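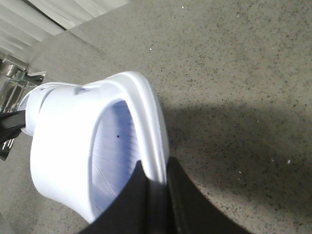
Amancay Mansilla

Urkau slides: README and shopping notes

I'm putting the data card and the money talk in one file, mostly so I don't have to answer the same email twice (hi, Patricio!). If you only want the data, read the first part and skip the rest. If you're trying to work out what a small setup like ours costs to get going and keep going, the second part is for you.

What's in it

Short recordings of a robot arm handling a pair of white slide sandals on a speckled gray counter. There are 1,290 episodes in this release. Each one comes with a wrist camera view, a fixed camera view, joint positions, gripper opening and a one-line task note. The notes were typed by me or by Eliseo Ibarra, and you can tell us apart because Eliseo uses capital letters.

Folders

episodes: one folder per recording, both videos plus the joint log
notes: the task lines, in a single CSV
calibration: camera files, redone in September after we moved the fixed camera
budget: my spreadsheet, with the old tabs left in

Known problems

White foam under a bright window is hard on a cheap wrist camera. The near side of the strap and the curve of the sole blow out to almost pure white in a lot of episodes, and the fine ridges on the footbed come and go. I left those episodes in. The fixed view usually holds up better, so check it before you throw anything away.

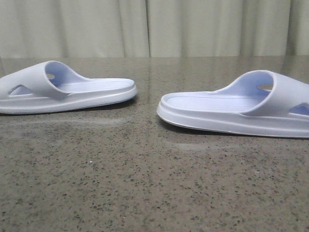 Okay, money. We started with 2,311 dollars for everything except the arm itself, which Estgate had already paid for. My first plan put nearly half of that into a fancy wrist camera, and Ernő Bognár talked me down to a plain one with a wide lens. I still go back and forth on it! The savings went to a second gripper and a stiffer mount for the fixed camera, and the mount is the one purchase I'd repeat tomorrow without thinking.

Finger pads are where my spreadsheet was plain wrong. I had budgeted one set for the whole project and we went through 8. They're cheap one at a time, but shipping from Flendard costs more than a set does, so order a bag and put them in a drawer. Same goes for wrist cables. Ours rubbed through at the elbow joint, and we lost most of an afternoon hunting for a spare (we found one, too short).

Things I'd put on the list before you buy anything shiny:

spare finger pads
two wrist cables, longer than you think
a big drive, plus a second one for the backup
a diffuser or a decent curtain for the window side
20 percent held back for whatever you forgot

Sandals barely show up as a line item. Get two identical pairs anyway and keep one in the box, so you have something to compare against when the first pair gets scuffed.

Next round

Delia Figueroa is pricing a better wrist camera with manual exposure, and Yáñez has offered to lend us one to try before we commit. If it handles white foam, it goes in the next budget and I'll add a second set of recordings under the same folder names. If it doesn't, I'll spend the money on lights. Prices in the budget folder are what we paid, tax and shipping included, so check current ones before you copy my numbers into a request.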